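Search this site
Enter keywords

Visit report: Zerkholm down and feather plant, open day
January
By Prasanna Kodikara

The Zerkholm plant opens its sorting and filling halls to outside visitors once a year. I joined the 9:30 group. The tour ran a little over two hours and followed the material from intake to finished fill.

Raw stock arrives in compressed bales and goes first to the dusting drums, then to washing. Wash water is tested at the outlet, and a lot is released when the turbidity tube reads at least 300 mm. The lot on the board that morning stood at 247 and had been sent back for another rinse. Drying takes roughly 50 minutes.

Sorting is done by air. The Rahimi tower has four chambers in series – light clusters carry over to the last one, while quills and broken feather drop out early. Operators set the fan speed by hand from a chart taped to the cabinet.
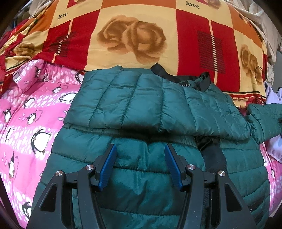 Does a higher fill power make a jacket warmer?
Only if the fill weight stays the same. Fill power measures the volume a given mass of down occupies, so a maker can also use it to cut weight and keep the same warmth.

The filling hall was quieter than expected. Each baffle is filled through a nozzle from a weighed dose, and the Otum scales reject any dose outside tolerance. There are 16 stations, two of them down for maintenance during our visit. Sewn-through and box-wall construction were compared on cut samples. The guide would not discuss customers.

The lab was the weakest stop. The conditioning room was closed, and the loft test was explained from a poster.

Parking is on the Biltetti side of the site. Closed shoes required.

Contact | Copyright Prasanna Kodikara | Back to top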